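Is it worth adding two nights in Riga on the way to the Estonian islands?

Asked by Kevser Uysal, October 1, 2020

Hello everyone! My sister and I are slowly putting together a trip for February (fingers crossed, the way things are going) and I've gotten myself tangled up in the history part of it. I love old trading towns, and I've been reading about the German merchants and the knights and how they squabbled over Riga for centuries. What I can't work out is how much of that you can still see when you walk through the old town, and how much was rebuilt later. Our guidebook gives it one paragraph and then goes straight to the cafes. We have 13 days in all and we don't drive. Would two nights be enough, or would we be rushing? My sister gets cold easily, so bear that in mind!

Aigars Lūse

Hello Kevser, I grew up across the river and I'm always happy when someone asks about the merchants before the nightlife. Riga was founded in 1201 by Bishop Albert, and it joined the Hanseatic League later that same century, so you are looking in the right place. The street plan in the old town is still largely medieval, and that's the part I'd tell you to enjoy, the way the lanes bend for no reason you can see. The House of the Blackheads, which everybody photographs, was ruined in the war and put up again in the 1990s. It's handsome, but go and look at the Three Brothers too, a little row of old houses on Maza Pils street, and the cathedral, which was begun in 1211 and has been altered by every century after it. Two nights is fine, three is kinder. In February I'd do the churches and museums in the middle of the day and save the lanes for whenever the sun shows up. Tell your sister good boots matter more than a big coat.
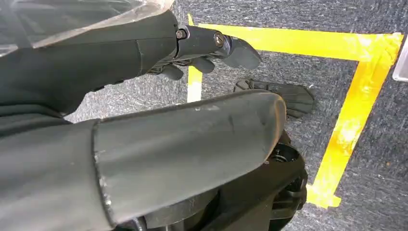

Black robotic hand, with clear plastic over the forearm

mistmont

Just go for 3 nights. We did 2 and regretted it. Bus to Tallinn is easy, no car needed.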